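Racing Operations I
Handout 6: Reading a Race Card and Understanding Handicap Weights
Instructor: Fadwa Mahrous
Revised 10/30/21

Bring this handout to the next two sessions. The first part goes over material from Handout 5, so skim it if you did the reading.

1. What the card tells you

A race card lists every runner in a race with the details a bettor, trainer or official needs. Layouts differ from track to track, but the same items show up nearly everywhere:

Saddlecloth number
Horse name, age and sex
Weight to be carried
Jockey and any weight allowance
Trainer
Draw (starting stall position)
Recent finishing positions, oldest on the left
Official rating, in handicaps only

The saddlecloth number and the draw are not the same thing. In a handicap the number usually follows the weights, so number 1 is the top weight. The draw is done separately and can put number 1 in any stall. Students mix these up every year on the quiz.

2. Form figures

A line such as 4210-3 is read left to right. The last figure is the most recent run. A zero means the horse finished tenth or worse. The dash marks the break between seasons. Letters are used for runs that did not end in a finishing position, for example P for pulled up and F for fell.

Form figures leave out distance, going and class. A third place in a strong race may be a better run than a win in a weak one. Always go to the full past performance lines before you write anything about a horse's chances.

3. How handicap weights are set

In a handicap, the official handicapper gives each horse a rating based on past runs. Higher rating, more weight. The aim is to give every runner a fair chance on paper.

For this course we use one pound per rating point. Work from the top of the card down.

Worked case, the Zellberg Handicap:

Skustano, rated 88, carries 133 pounds
Bennani, rated 82, carries 127 pounds
Pullton, rated 75, carries 120 pounds

Bennani is six points below Skustano and gets six pounds. Pullton is 13 points below Skustano and gets 13 pounds. If the rider on Pullton claims a five-pound apprentice allowance, the horse carries 115 pounds. The rating does not change. The allowance belongs to the rider, and it is gone if a senior jockey takes the mount.

4. Minimum weight

Every race has a lowest weight that can be carried. If a horse's rating would put it under that weight, it still carries the minimum and is said to be out of the handicap. In the Zellberg case the minimum is 113 pounds. A horse rated 65 should carry 110, so it runs three pounds out of the handicap. Note this on your worksheet in the last column.

5. Weighing out and weighing in

The jockey weighs out before the race with saddle and pads. The whip and helmet are not counted under our course rules. After the race, riders who are required to weigh in go back to the scale. Coming in light beyond the permitted margin leads to disqualification. Coming in heavy is handled by the stewards, who may question the trainer.

The clerk of the scales signs the sheet both times. You will fill out a sample sheet in class.

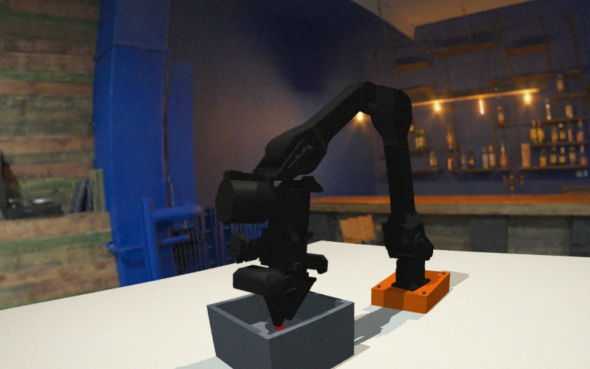
Figure 1. Black robot arm on an orange base, reaching into a gray bin.

6. Practice problems

a) A horse rated 79 runs in the Zellberg Handicap with a rider claiming three pounds. What weight does it carry?

b) Bennani wins by two lengths and is raised five points. Skustano stays on the same rating. What is the new weight difference between them, and which horse gives the weight?

c) A horse has the form line 03P-12. Write out each run in words, oldest first.

d) The card for the file exercise has 37 entries before final declarations. Mark the ones that would be out of the handicap with a minimum of 113.

Show your work for a) and b). Answers alone get half credit.

7. For next time

Read the chapter on stewards' inquiries. Write a race report of 200 to 300 words using one of the cards in the folder. Name the winner, the weight carried and the rating in your first two sentences. Reports are due the first week of November, on paper, with your worksheet attached.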